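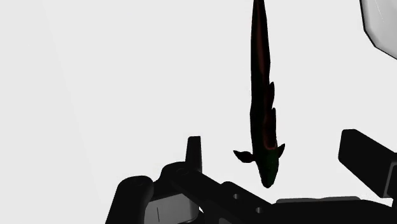

*Wrist camera view in the sim: fish model above the open gripper*

# Gripper closes on the fish model in sim and the fish shoots off. What should we change first?

**posted by tidewrench**, 4 September 2019

Hi all, first time asking something here after lurking for most of the summer, so sorry if I leave out something obvious.

I help with the robotics club at Holtley (we're a high school club, seven students this year, all of them more enthusiastic than I am before coffee). Our project this year is a sorting task. The arm has to pick up odd-shaped objects and put each one in the right bin, and we're doing the whole first half in simulation because we only get the real arm in February. One of the objects is the dark fish you see up top. I say fish, half the club says shark. It's long and skinny, it tapers at both ends, and it has a row of little spikes down one side plus a couple of fins sticking out near the head. The students picked it because it looked cool, and I said yes because I hadn't thought about what it would be like to grab.

So the boxes and the cylinder all work great. The gripper comes in, closes, lifts, everybody cheers. With the fish, one of three things happens:

- the fingers stop well short of the body, like they've hit an invisible wall, and it lifts anyway with a visible gap
- the fingers touch and the fish starts jittering like crazy
- the fingers touch and the fish leaves. I mean gone, off into the pale gray void, we've followed it with the camera and it just keeps going

We've tried lowering the grip force (less jitter, but then it slips out), raising the friction to a silly number (no difference that I can see), and making the fish heavier (this helped a little with the flying but then the arm sagged). One of the students rewrote the approach so the hand comes at it from a different angle, and that got us three good pickups in a row and then never again.

Things that might matter: the mesh came from a free model site and I have no idea how clean it is. We scaled it down inside the simulator after importing it, we didn't scale the file. Collision shape is set to whatever the default is. We haven't touched the time step. The gripper is the two-finger one that came with the arm package, and the package's own demo objects work fine with it.

I'd love to know what order to try stuff in. We meet for a couple of hours at a time and I'd rather not have the kids spend all of it changing random numbers, which is pretty much what we've been doing. Also, would you just drop the fish? I don't want to, they named their team after it, but I'll do it if that's the grown-up answer.

Thanks!!

---

**saltmarsh_bot**

Oh I know this fish problem very well, only ours was a dragon. I coach over at Fasside and we lost most of a fall season to it, so let me try to save you some of that.

Your first symptom is the big clue. When fingers stop early with a gap you can see, the simulator is almost certainly using a convex hull for the collision shape. Picture shrink-wrapping the fish in stiff plastic. The wrap goes from fin tip to spike tip to nose in straight lines and fills in all the space between. Your gripper is grabbing the wrap! The body you see is only the paint job. Turn on the collision shape view (most simulators have a checkbox for it somewhere in the debug or view menu) and let the students look at it before you change anything. Ours gasped, it was a great moment.

Then the order I'd go in:

1. **Fix the scale in the file.** Open the mesh in a 3D editor, make it the real size, apply the scale, export it again. Scaling inside the simulator sometimes changes the part you see and leaves the collision shape or the inertia alone, and then you're chasing ghosts for weeks. Ask me how I know.

2. **Build the collision shape by hand.** You don't need the spikes. You really don't need the fins either. For a long tapered body I'd use three capsules end to end, a fat one where the body is thickest and skinnier ones toward the nose and tail. Keep the pretty mesh for looks and attach the capsules for touching. A student can do it in one meeting, and it's a good lesson because they have to decide which parts of the shape matter for grabbing.

3. **Set the mass and the inertia to sensible numbers.** If the import guessed the inertia from a messy mesh, it can come out tiny, and a tiny inertia is how you get an object that spins up and leaves the building. Work it out from a plain cylinder the same length and it'll be close enough.

4. **Then, and only then, the time step.** Cut it in half and see if the jitter drops. If it does, you're squeezing too hard for the solver to keep up. Slower sim, calmer fish.

5. Put friction back to something normal. With a silly number you can't learn anything from the tests.

I'd change one thing per test and have somebody write down what happened. We ran six tries for every change, same start position each time, and put the score on the whiteboard. Three good pickups in a row sounds exciting but it can be plain luck, and the kids got much better at not believing luck once there was a board to look at.

About which way to grab it: from your picture I can see a jagged edge running down the right side of the thing, and the two fins stick out sideways low down, near the head. I can't tell from one view exactly how your fingers will close on it, so check that from the side. But I'd aim for a part of the body with no fin on it, and I'd turn the hand so the fingers press on the smooth faces and the spikes point out through the open side. With capsules the sim won't care either way – the real one in February will care a lot, if you end up printing it.

And no, please don't drop the fish. Awkward objects are the whole fun of a sorting task. Keep the team name too.

---

**quietgear**

Check the mesh normals. If they're flipped the contact can push the wrong way. Had that once and the object flew off just like you say. Recalculate outside, re-export, done.

Also default settings in these things are bad, I'd change the physics engine if yours lets you.

---

**lowtide_lab**

Mostly agreeing with saltmarsh_bot, with a couple of things I'd do differently. I run a first-year college lab section, so my students are a little older but they find all the same holes.

I wouldn't switch physics engines yet like the post above says. You told us the boxes and the cylinder pick up fine and the package's own demo objects do too. That says the engine and the gripper are okay and the trouble came in with this one model. If you swap the engine now you'll have to retune everything that already works, and you may still have a bad fish at the end of it. Normals are worth a look, sure, it takes a minute. If you go with capsules for the collision they stop mattering for contact anyway, and you'd only notice them in how the thing is drawn.

What I'd add is to look at how you command the gripper. A lot of starter code tells the fingers "go to fully closed" and lets them push forever. On a box you get away with it. On something rounded and narrow, the two fingers keep driving inward, the contact points sit a bit off from each other, and the object gets squirted out like a wet bar of soap. Close slowly, stop when you feel contact on both sides, then hold with a small fixed force. We cut our closing speed to a quarter of the default and half our complaints went away before anybody touched a mesh.

The other thing is where the grab point is compared to the center of mass. A slender body held way out toward the tail will swing as soon as the arm moves, and then the contact slides and the jitter starts up again. Have the students mark the center of mass in the viewer and keep the fingers near it. If a fin is in the way there, shift a little toward the tail side and lift more slowly. You'll have to try it. I don't have a magic number for you.

One nice exercise if you have the patience: four versions of the same object, going from simple to awkward. Plain capsule, tapered body with no fins, body with fins, full model with spikes. Start with the capsule and don't move up until the score on the board is good. Whichever step it breaks on, that's the thing to work on, and the students can split up and each take a version.

I'd do the closing speed first since it's one line of code, then saltmarsh_bot's steps 1 through 3.

---

**tidewrench**

Wow, thank you, this is so much more than I hoped for. I turned on the collision view at home last night and yep, it's a big fat faceted blob with a fish inside it. I'm going to keep quiet and let the club find it for themselves.

Checked the code too and we are absolutely doing the "go to fully closed and push forever" thing. I'm pretty sure I wrote that line.

Plan for the next meeting is slow closing first, then two students on re-exporting the mesh at the right size and two on the capsules, and the others on setting up a start position that resets the same way every time. I like the four versions idea and will probably steal it for the meeting after. I'll post the whiteboard scores when we have some. If anybody has a tidy way to attach capsules to a mesh so they don't shift when you re-import it, I'm all ears – we've broken that once already with the cylinder.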